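**Oltineo slope-side bin, gray** - listing rewrite, Fri 6 September

Open top bin with sloping sides. Sold singly or in packs of 3. We've carried these since the Clarkano shop opened and they're still the thing people come back for, mostly in the fall when everybody decides the garage has to be delt with.

Quick facts:

- Color: gray only. Blue is discontinued, please stop asking Knut
- Length: 58 cm at the rim, less at the floor because of the slope
- Load: up to 190 newtons, spread out. Not one anvil in the middle
- Nests when empty. Doesn't stack when full, there's no lid and no lip for one
- Smooth inside, no ribs, no dividers
- Hole-free floor, so wet stuff stays in. Good or bad depending what you keep in it

Lid: no. Singhal used to make one that sort of fit. Gone now.

**What it's good for**

Mixed stuff. Hand tools, kitchen odds and ends, the things that don't have a drawer. Sloped sides mean you can get your fingers down behind whatever's at the edge, which on a straight-wall tote you can't really. Also easier to wipe out.

Fine on a bench or a table. Fine on a shelf if the shelf is deep enough - measure first, returns for "too long" are our number one return on this item.

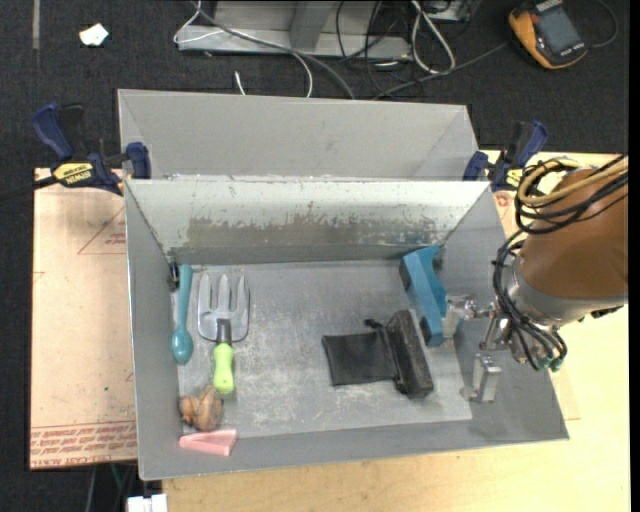

Wear and marks. Gray hides dust, doesn't hide scratches. Anything metal sliding around will mark the floor, and after enough of that you get scuffing up the walls too. A garden fork with three broad tines like the one with the lime-green handle is the kind of thing that does it, and you can see how far the brownish-gray patches run along the far wall there, plus the whitish scratches on the floor. Cosmetic, in our view, and not covered as a return. If looks matter to you put a mat in. The cut-to-size felt from Borkia works, so does an old towel.

**Sorting tip from Youssra (shop floor)**

Keep two. One for what's in use, one empty behind it. Tip out, sort into the empty one, nest them when done. Long handled stuff along the side wall, lumpy stuff in the near corners, small black things in a pouch or you will never find them again. She's right about the small black things.

**Cleaning**

Warm water, dish soap, soft brush. Skip the steel wool, it makes more scratches than it takes off. No dishwasher - doesn't fit anyway. Dry it before nesting or the two stick together and you'll need a second person to pull them apart.

**Ordering**

Single or 3-pack. Pickup at Clarkano or we ship. Some 600 in the warehouse as of this week so no wait. Schools and clubs wanting more than a pallet, email Wenjie Deng and say how many and by when, she'll do you a price. Orders in before noon go out same day, usually.

Returns 30 days, unused, sticker still on. We do check the sticker.

**Questions we get**

Does it crack in the cold? Not had one back for that. Don't drop it full off a truck.

Can I drill it? Yes, but then no returns. Go slow, tape over the spot first.

Is it food safe? Not rated for it. Bagged or boxed groceries OK, loose food no.

Do the sizes match the old ones? Rim yes, floor is a tiny bit narrower. Old and new nest together but the new one has to go on the inside.

Anything wrong or missing on this page tell Adhiambo, she has the login.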